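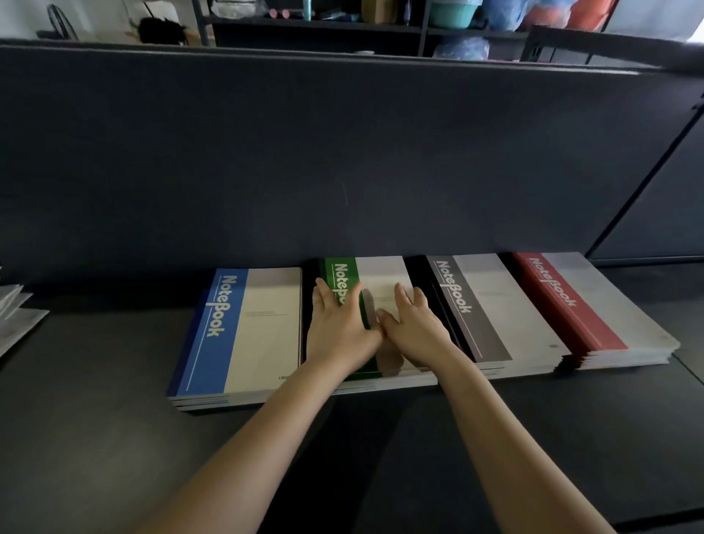 Stationery day – Sunday, July 26, 2026

Came in on a Sunday because the desks are quiet and I can spread out without somebody setting a coffee on my piles. The job was the notebooks. We've been putting it off since January, when the last order came in and went straight into the cabinet in whatever order it left the boxes. I wanted them sorted by color, squared up and ready to hand out before the Kurkon work starts.

Four stacks along the back of the gray desk, right up against the partition. I tried it first with the stacks out in the middle and it was hopeless, every time I evened up one side the other side crept out. With the partition behind them there's something to push against, so I'm keeping it that way. The desk surface is a bit slick under these covers, so go easy or the whole pile travels.

Blue is at the far left, then green, then gray, and the fourth stack at the right-hand end. All flat. I thought about standing them up like books but they sag and the corners curl, and then people won't take the ones at the end.

How I'm squaring them, for whoever does the next batch: get the bottom half straight first, then lay the rest on in small handfuls. For the top one, both hands flat on the cover, fingers spread, and slide it. Don't pinch the edges! I pinched the edges all morning and put a crease in two covers before I worked that out. (Those two are mine now. I'll use them for the bench log.)

Green is the one that gave me trouble. The top notebook would not sit with the ones under it, you could see green cover edges poking out at the bottom of the stack. I went round and round with it. I still don't know if the covers in that batch are cut a hair different or if I just had a bent one in the middle. I'd like to lay a green one and a blue one on the cutting mat and measure both properly, but the good steel rule has gone off to the Jernero bench again. Put it back please, whoever you are.

Gray went a little crooked too, leaning off to the right, but that one is only me being sloppy and it takes a second to fix.

Now the colors, which we argued over for most of a lunch. Blue is for bench work. Green is for the Windik samples and nothing else. Gray is for meetings, orders, phone notes, all the odds and ends that used to end up on sticky notes on the monitor. The fourth stack is spares until we decide. I know some people would like to pick whichever color they feel like, but when I'm hunting through a shelf for last winter's sample weights I want to look for a green stripe and be done with it.

What I like about this kind is the lettering on the band. "NoteBook" runs sideways down the stripe, big and white, so you can tell which way up the thing is from across the room. And the rest of the cover is off-white, with plenty of room for a name and a start date. Please write both, in pen – pencil rubs off on the ones underneath. I'd put the name in the lower half of the cover, clear of the small gray print near the top.

Cost, since I'll be asked: the whole order came to 120 from Magaña, delivery included, and I'd go back to them. The order number ends in 1219 if anybody needs to chase the invoice. They do a better price if you take 1000 at a time, but I can't imagine where we'd put them, and we'd be writing in them until we retire.

Still to do:
Labels for the shelf, one per color. Plain white tape and a marker will do.
Clear the second shelf of the cabinet. It's full of old binders and some cables I don't recognize.
Move the stacks over one color at a time, keeping them flat.
Ask about the fourth stack at the Monday catch-up. My vote is calibration records.
Find the steel rule.

If you need a new notebook before I've got the shelf ready, take it from the top and nudge the stack straight again afterward. Sign it out on the sheet by the door, color and date.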